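Tulik Large Grey Storage Bin review: seven weeks in, and plenty of scratches

Posted 29 Mar 2019 by Consolacion Dalisay

I didn't set out to become a person with opinions about bins, but we'd gone through three flimsy plastic tubs in a year (the last one split right down a corner when my brother-in-law sat on it) and I'd had enough. So in January I ordered the big grey one from Tulik, and it's been sat on our sorting table at the swap shop in Troreck ever since, being filled, emptied, shoved about and filled again.

If you don't know the swap shop, people bring us their odds and ends and we sort them. Cups, packaging, toys, drinks cans, bits of old stationery, sometimes somebody's lunch by mistake. Everything gets tipped into one bin first and then picked over by hand. It's a rough life for a container and I think a fair test of one.

What I like

The size, first of all. It's a proper big rectangle with tall sides that slope, so you can tip a whole carrier bag in without anything bouncing back out at you. My old tubs were so shallow that anything round went straight over the side and off down the room, and I have chased more tennis balls under that radiator than I care to remember.

I like the colour too, which surprised me. I'd have picked blue given the choice, but grey is really good for sorting because everything shows up against it. Red, yellow, white, you spot it straight away. Black things are harder, mind you. I lost a glove in the bottom for two days.

The walls are matte for the most part and they wipe down easily with a damp cloth and a squirt of washing-up liquid. I do it every evening, it takes a couple of minutes, and nothing has stained so far that I haven't been able to shift with a bit of elbow grease.

And it stays put! I have it on a light wooden table and I've never had it skate away from me while I'm rummaging, even when I lean right in for something at the far side.

What I don't like

The floor of it marks terribly. I mean really terribly. It's dark metal and it looked lovely and smooth for the first week or so, then the scuffs started, then the pale scratches, and now there are chalky worn patches as well, worst of all along the side I stand at. I suppose that's where I drag things towards me. It hasn't gone through or bent or anything like that, so it's only looks, but if you're after something smart for a living room I'd think again.

It's noisy as well. Drop a can in from any height and the whole room turns round. Reynaldo Cruzado, who does the other half of the sorting with me, has taken to lowering everything in like he's putting a baby to bed. You could put a bit of felt in the bottom, I suppose, but then you'd have to wash the felt.

My last grumble is the price. I paid £56 with delivery, and there was a similar-looking one from Gustby for a fair bit less. I went for the Tulik on the strength of the tall sides and I'd still say they're worth it, but I did wince.

How it copes with a mixed load

We never get a tidy bin. A typical lot is light stuff and heavy stuff all in together – a squashed Coca-Cola can, an off-white cup propped up against the side, something yellow and round like a lemon rolled off into the corner. There's room for it all to spread out on the floor, so you can see what you've got and lift things out one by one instead of digging. 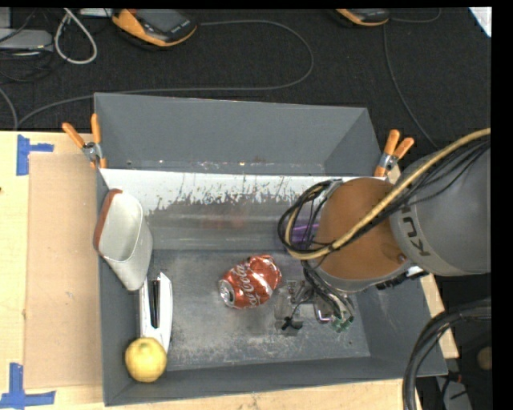 Would I buy it again?

Yes, I would, and I nearly have. We could do with a second one for books, and I've been eyeing up the smaller size, though Reynaldo wants to try the Ambrosio crates first because they stack. The Tulik doesn't, or not in any way I'd trust, so do bear that in mind if you're short of space.

I'd give it four out of five, with the missing star for the scratches. If anybody has found a way of getting chalky marks off a metal floor without making new ones, please leave me a comment, I've already tried bicarb and it did nothing at all.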